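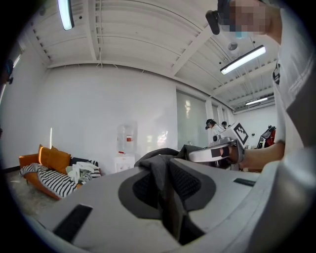
Dark charcoal cloth, the color these detergents are sold for.

Plarkness review: do dark clothes need their own detergent?

By Roxana Enache
08/01/2022

I own a lot of black and charcoal clothing and I have watched most of it turn the color of a wet sidewalk. So I'm exactly the customer Gentile has in mind for Plarkness, a liquid detergent "made for the dark side of your closet." It costs $15 a bottle, against the $6 I normally pay for plain unscented liquid. The label says 60 loads. The label also says "revives black," and that was the part I wanted to check.

Reviving is a big word. Once dye has left a shirt, a detergent without any dye in it can't put it back, and Plarkness lists no dye. What some of these products do contain is an enzyme that eats the fuzz off cotton. Fuzz scatters light and makes a dark shirt look dusty, so taking it off makes the color look deeper. That's a real effect. It also means you are slowly shaving your clothes, and the bottle doesn't mention that anywhere I could find.

I bought two black cotton T-shirts and two pairs of charcoal lounge pants from the same shelf on the same day. One set got Plarkness. The other got my regular stuff. Both were washed cold, inside out, on the short cycle, and hung up to dry in the spare bathroom. I kept it up for two months, wearing them all in between, which was dull but seemed fair.

At the end I laid everything out on the bed and asked my neighbor Ottavio Barbieri to pick the better-kept set. He picked the regular detergent for the shirts and Plarkness for the pants. Then he changed his mind on the shirts under the kitchen light. My sister-in-law couldn't see any difference and asked why I'd bought two of everything.

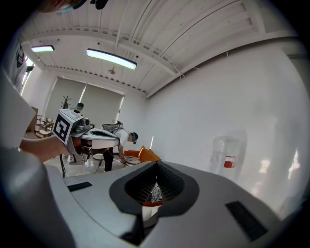 The older clothes were more interesting. I had a six-year-old sweatshirt with heavy pilling on the cuffs, and Plarkness did smooth it out. The cuffs look cleaner and a shade darker. I'd have gotten the same result in one evening with the fabric shaver I already own, but I never do get around to using it, so I'll give Gentile partial credit for that one.

Now the complaints. The scent is strong, a kind of sweet hotel-lobby smell, and it hangs around on cotton for days. There is no unscented version. The cap is black with black fill lines inside, and I had to hold it up to the window every time. And those 60 loads assume you fill to the lowest line. The directions tell you to go to the second line for "normal soil," and at that dose the bottle was gone well before I'd expected.

I also tried the Griltex dark wash sheets briefly, on a reader's suggestion. They're tidy and they don't leak. They left a pale streak on the lounge pants in cold water, and I'm not willing to wash black pants hot to please a sheet of soap. I stopped there.

Most of what keeps dark clothes dark is free. Wash them less. Turn them inside out, use cold water, don't stuff the machine, and keep them out of the dryer if you have anywhere to hang things. My control shirts got all of that plus cheap detergent and they look fine. I suspect a lot of the glowing reviews come from people who bought the special bottle and started washing cold the same week because the label told them to.

Would I buy it again? For a load of old, fuzzy cotton, maybe, if it were on sale. Keep it away from wool and silk, as the small print on the back says. For new clothes I'd save the money.

Rating: 2 out of 5

Good: smooths pilled cotton, bottle pours cleanly
Bad: price, scent, unreadable cap, optimistic load count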